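Bench Notes | Methods | Index | Older entries
Filed under: handheld collection, station rules

November, morning, station 2

Spent the first hour on the written rules for this station. The old sheet had grown by additions in the margins and two of them disagreed with each other. I'm copying the new version in here before it goes up on the Ranora wiki, so the reasoning is at least recorded somewhere.

Scope is the two-handed pick and place tasks with the handheld grippers. The arm cell has its own sheet and none of this replaces it.

1. Start pose. Both grippers open, over the board, nothing touching. Hold still for 2 seconds after the start tone. The old sheet said "briefly" and people read that in very different ways. Short holds make the alignment script guess at the start and it guesses badly.

2. Board. Only the objects named on the task card go on it. Pens, tape, spare cases and the task card itself go on the side shelf. We lost a run of good episodes last month to a roll of tape that sat in the same corner all afternoon, and the policy trained on them was clearly using it as a landmark.

3. Cables. Check the slack with arms at full reach before the first episode of a session. The cable should follow the wrist and should never cross in front of the jaws. If it does during an episode, finish the motion, then mark the episode for review. Don't shake it loose while recording.

4. Idle hand. When one hand is doing the work, the other stays over its own half of the board with the jaws open. It does not rest on the table or leave the work area. This was the rule with the most argument. Ivell's collection guide lets the idle hand drop out completely and we followed that for a while. The trouble was the return: the hand came back at a different height every time and the first second of the next move was useless.
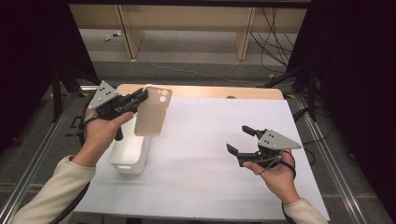
Phone case over the white bin, left gripper closed on the top edge of the case, right one idle and open.

5. Grip on thin or flexible parts. Take the part by an edge and bring it to the bin hanging. Gripping across the flat face bends the softer cases and they spring when released. For phone cases the top edge is the default unless the task card says otherwise.

6. Release. Lower until the part is at the bin opening, then open the jaws fully in one motion. No half openings and no shaking. If the part lands across the rim, leave it and log it as a failed place. Picking it up again in the same episode turns one clean failure into a mess that can't be labeled.

7. Failures. Keep them. Tag them at the end of the episode, with the reason from the short list. The list has 5 reasons now; "other" is still on it but needs a typed note or the form won't submit.

8. Breaks. Stop after 25 minutes even if the set isn't finished. The trigger hand gets tired before you notice it, and late episodes show it as slow closing.

Rule 8 needs a second opinion. The 25 is my own number from watching my own hands. Someone with smaller hands should try it and write down where they land.

Went back over the Tuhumury set with the new rules to see how it would have scored. 826 episodes in total. 108 of them break at least one rule, nearly all on rule 1 or rule 4. Not going to delete those. They get a flag in the index and the training config can leave them out. Deleting would also break the episode numbering, and the Odorico comparison still points to it.

Odorico's sheet has one thing I'd like to take over, a check of the gripper plates before each session. They press on each plate with a thumb and look for play at the mount. Takes a few seconds. A plate that shifts during a session means the pose track drifts and you find out a week later. Adding it as rule 0 so the rest keep their numbers.

Open points:

- Sleeves. Loose cuffs can hang over the trigger. Suggest pushing them back if they reach the handle, but I don't want a dress code. Leaving it as advice for now.
- Bin position. The task card says "left half" and people choose their own spot. We do want variation, but it should be planned. Draft a small grid of positions and have the card pick one.
- Who signs off on a rule change. At the moment anybody can edit the wiki page. I'd like one other person at the station to read a change before it goes in.

3:40 pm. Ran a short block under the new sheet. Rule 4 is tiring on the shoulder, more than I expected. May need to shorten the block when one hand is idle for the whole task. Rule 1 is fine once you have the rhythm. Rule 6 I broke twice out of habit, half opened and then opened again. Both tagged.

Still to do: print the sheet at a size that can be read from the working position, take down the old one, add the flag column to the index.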